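The stop button isn't a confession
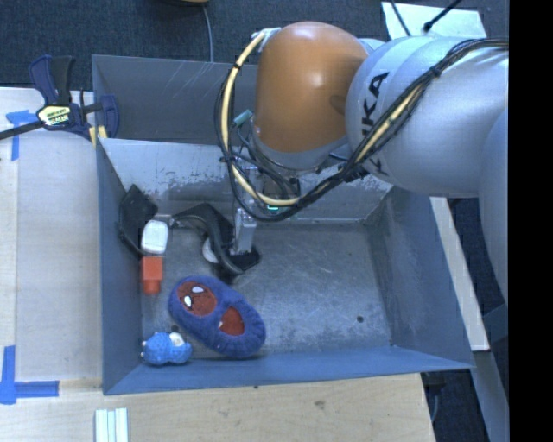 I've been thinking about cables all week, which I realise makes me terrible company. On Tuesday our picking cell stopped dead at pick 1044 of a long run, and the arm sat there with its joints locked and a fault message that said, more or less, "something's wrong". Thanks for that!

It took Tapio Honkanen and me six hours to find it. A hose had been rubbing against a cable in the loop by the wrist, and every time the arm twisted one particular way to reach into a corner, the signal dropped for a blink. Any other pose, perfect. We'd swapped a connector, reloaded the program and blamed the gripper (sorry, gripper) before Tapio just held the bundle in his hand, with the arm locked off, and felt the flat spot.

Now, my grumble. When I told people about it, the first question was always how we could get the arm to carry on through a fault like that. Reijo Aaltonen even suggested a filter, so short dropouts would be ignored. I like Reijo a lot, but I think that's a rotten idea. The arm lost touch with its own hand and it stopped. Good! I want it to do that at pick 12 and at pick 2830, and I want it to do it while I'm leaning over the fence wondering where my tea went.

What I'd change is the boring stuff. Cables on a moving arm wear out, same as tyres, and yet we'd gone 300 hours without anybody looking at ours - me included, and it was my name on the sheet. We log every dropped toy and every missed grasp, and we had no line at all for "does the hose still look all right?"

There's one now. It takes a couple of minutes, with the power off, and Tapio has already moaned about it twice.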